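Why do some things smell and others don't?

May, by the Nallisbridge Junior Science page

Go and sniff a spoon. A clean one, please. Not much going on, is there? Now sniff a mandarin, and then dig your thumbnail into the peel and sniff again. Wow! So what's the mandarin doing that the spoon isn't?

It's letting bits of itself escape. I know that sounds a bit alarming, but it's true. Everything is made of tiny, tiny pieces called molecules, far too small to see. In some things the molecules hang on to each other very tightly. In others, a few are always wriggling loose and floating off into the air, and if you happen to breathe them in, you might smell them.

Orange peel is brilliant at this. The little dimples show you where the oil is kept, in pockets just under the skin. Squash the peel and the pockets burst, and out comes the oil in a fine spray. Scented soap lets its perfume drift off too (that's why the soap shelf in Millov's, our corner shop, makes me sneeze before I've even reached it). A whole tomato is much shyer. You have to cut it up, or rub the leaves of the plant it grew on, which smell stronger than the tomato does.

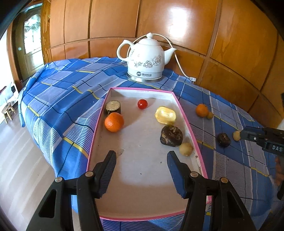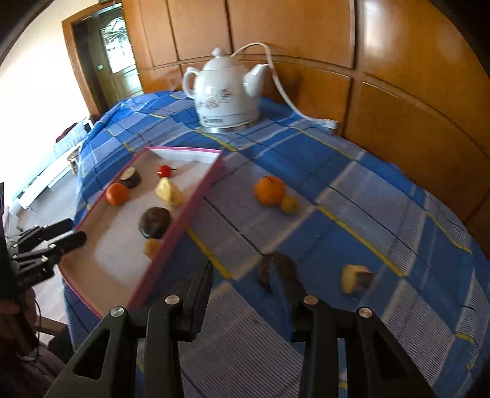
Irfan Lashari wrote to ask why he can't smell his own house when everyone else's house has a smell, even his gran's, and he's there every weekend.

Good question, Irfan! Your house does have a smell, I'm afraid. Your nose has got bored of it. High up inside your nose there's a small patch covered in smell detectors, and when a molecule lands on one that suits it, a message goes to your brain. But if the same message keeps coming, your brain starts to ignore it so it can notice anything new, like burning toast. Go away on holiday for 2 weeks and sniff hard when you open the front door. You'll get it then, for a minute or so.

Your nose also does a lot of the work when you eat. Hold it shut and chew a piece of apple, then let go halfway through. The apple taste comes rushing in, doesn't it? Smells travel up the back of your throat to the same patch. It's the reason dinner is so dull when you've got a cold.

People have been making perfumes for more than 2000 years, by the way, and plenty of them started with flowers, spices and peel.

Next month: why do onions make you cry?

More from this page
Why is the sea salty?
What are hiccups for?
How do cats land on their feet?

Contact us | © Nallisbridge Junior Science | Back to top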